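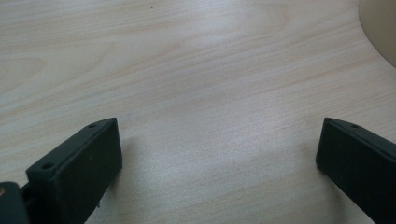 Search this blog Type and press enter

The rules on our door

Last updated May 1, 2022

I promised to Anayeli Arellano that I will write down our rules for recording with the hand-held gripper, and I have delayed it the whole winter. Now she has moved to the Draltach group and she asks me again, so I do it on a Sunday with coffee. Maybe it is useful for other people who collect demonstrations with a small team and without a big budget.

First a confession. I did not like written rules. In my old job at Skulik we had a safety binder so heavy that it kept a window open in summer, and I never met a person who had read it to the end. When I came to the present lab I wanted to work by common sense. But common sense was different for each operator. Damián Ayala started his recording with the fingers open, Cormac Hennessy started with the fingers closed, and I did it sometimes one way and sometimes the other. We had 1,268 recordings before we compared them properly. To sort them took me most of October.

So we made rules. They fit on one page, and the page hangs on the inside of the door.

Every recording starts with the fingers fully open over a clear part of the table. Hold still, and count slowly to 3 before you go to the object. Do the same at the end. This one rule saved us more hours than all the others together, because the software can find the start and the end by the stillness.

Before the first recording of the day, check the screws of both fingers with your hand and with the correct key. Do not use the key that almost fits. Apolinar Carrillo used the key that almost fits, and we had to drill out the screw, and he bought cake for everybody.

Wipe the faces of the fingers with a dry cloth at the start of each session. Dust changes the grip on smooth things, and later you will believe that the operator was nervous. Wipe the table also. If there is a mark in the table which does not go away, leave it. Do not cover it with tape in the middle of a session, or one half of the session will have a different table.

No operator records longer than 45 minutes without a pause. We wrote first one hour, and I changed it after I looked at my own wrist movements from the second half of the hour. They were ugly. The pause means you put down the tool and go out of the room. To read mail with the gripper on your knees does not count as a pause.

If you drop something, do not stop the recording quickly as if it never happened. Finish the movement, hold still, and write "drop" in the log. A bad recording with an honest note is good material. A bad recording without a note cost us a week at Başaran, when I was a guest there, and I still remember how polite they were.

The light stays the same from the start to the end of a session. Blinds down, ceiling lamps on. Cormac thinks this rule is wrong, and that we should change the light on purpose to get more variety. I agree with him that variety is good. I want that we choose it between the sessions and write it in the log, and that the sun does not choose it for us. We have discussed this many times and the page still has his question mark next to the rule, in pencil.

The last rule is about the log itself. One line for each recording, written before the next recording starts. Name, task, result, remark. Hermenegildo Medrano asked me if we could have a form with more fields, like the one of the Mistodano project, which he showed me. It was a beautiful form. We tried it for one session of 80 recordings and the last pages were almost all blank, so we went back to one line.

Some things are still missing from the page. We have no good rule about gloves, and no rule about when a finger is too worn and must be replaced. Now we replace it when somebody complains, and I know this is not a standard. If you have a number or a test that works for you, please write it in a comment. I would like to add it before the new students come, and Anayeli wants a copy too.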